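Flurina Kofler
9 June 2022

Moved our kitchen into a smaller apartment last month and had to get rid of half of it. Thread on what stayed and what went.
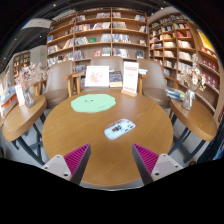

The round table stayed. So did the little green cloud.

1/ The old place had a long table for eight. We had eight people over maybe twice a year. I sold it to a couple in Jelitz, who took it away the same evening.

2/ A round one fits a small room better because you can walk past it without hitting a corner. Measure with the chairs pulled out. I measured with them pushed in and had to move the shelf afterward.

3/ Plates: we kept 4 dinner plates and 4 bowls. When they're all dirty, someone washes up. The good set from my aunt went to Mirjam Schwaiger, who has a real cupboard for it.

4/ Pans: 2. One large with a lid, one small. I thought I'd miss the grill pan and I haven't.

5/ Appliances are harder. The bread machine cost 449 new and I'd used it a lot one winter, then never again. Got a third of that back. The kettle and the toaster came with us.

6/ Spices. Threw out everything that no longer smelled of anything. That was most of the rack. One jar of marjoram had moved with me from Ploniseck to Prukar and now here.

7/ Things I regret selling: the big colander. The replacement is too small for a full pot of potatoes. Also the step stool, as the top shelves are higher than they looked at the viewing.

8/ Someone asked about food storage. Square containers with lids that all match. Round ones waste space in a narrow fridge.

9/ Still to do before November: a blind for the window, and a lamp that hangs lower. If you know a decent electrician in Prukar, send me the name.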